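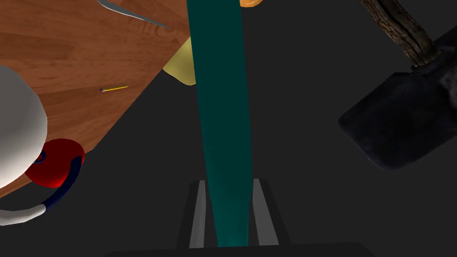 SECTION 3: TOWING GEAR AND EMERGENCY RELEASE

1. Before connecting, confirm with the tug master which line is to be used and record it in the deck log.

2. Lead the towline through the centre fairlead and secure it to the Vorkau hook. Close the keeper by hand.

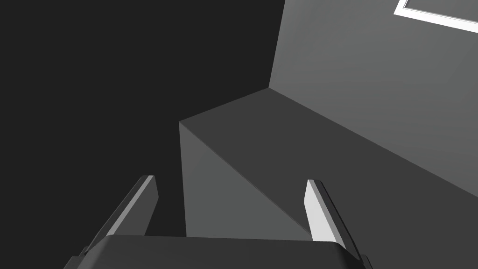

3. Take up the slack slowly. Maximum working load is 47 tonnes — do not exceed it in any sea state.

CAUTION: Keep all crew clear of the line while it is under load.

Note: Spare shackles and pins must be checked before each tow. 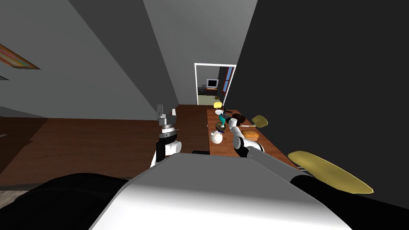
Lay the spares out in the order they will be fitted. A long wooden counter with items arranged along it, as shown, is a suitable layout. Report defects to Dirk Hermans.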